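I've been trying to learn my grandmother-in-law's dumplings for two years now, and last month I finally got a batch that held together in the pot. Well, most of a batch. Let me tell you how we got there, because it was not pretty!

The trouble with family recipes is that the person who knows them never wrote anything down. Ours came to me over the phone, in pieces, mostly while somebody was also unloading groceries. "Flour until it feels right" was the first instruction. The second was to rest the dough "for a coffee," and I still don't know if that means making the coffee or drinking it. I've settled on both, plus answering a few emails, and the dough seems fine with that.

My first try was with bread flour, which made wrappers so springy I had to roll each one three times. They kept shrinking back like they were mad at me. Then I swung too far the other way and bought some fancy soft cake flour, and those just dissolved. I had a pot of meat soup with little rags floating in it. We ate it (with plenty of chili oil, you can't really go wrong) but I wouldn't serve it to company.

What fixed it was plain old all-purpose and warm water. Warm, as in bath warm. I'd been using cold straight from the tap because I was in a hurry, and the dough fought me the whole way. I also started weighing things, which I know is cheating. For us it's 232 grams of flour for a small batch, and I add the water a splash at a time with chopsticks until it looks like shaggy little crumbs. Then I knead it until my arms complain, cover it with a bowl, and go have that coffee.

The filling I'm still fiddling with. Pork and napa cabbage is the house version, and you have to salt the cabbage and squeeze it out or you'll get puddles. I mean really squeeze. I use an old dish towel that is now permanently a cabbage towel – it has its own hook. Ginger, scallions, white pepper, a little sesame oil, and a spoonful of broth stirred in at the end, always in the same direction. Does the direction matter? My friend Nikola says no way. I keep doing it anyway.

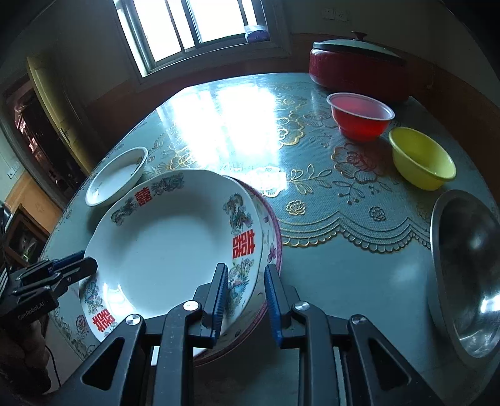 The big double-happiness dish, which is my favorite one for dumplings.

Pleating is where I fall apart. I've watched people fold one in about the time it takes me to find the edge of the wrapper, and mine come out looking like little coin purses that got sat on. So I've gone back to the plain half-moon, pinched hard all the way along, and they taste exactly the same. If you're new at this, please start there and save yourself the tears!

For freezing, lay them out on a tray so they don't touch, and don't bag them until they're hard as rocks. I skipped that step once back in March and ended up with one single dumpling the size of a football. I boiled it. Don't boil it.

Next up I want to try the chive and egg kind, and maybe a pan-fried batch with the crispy skirt on the bottom. If you've got a good slurry ratio for the skirt, leave it in the comments, mine keeps sticking to the pan.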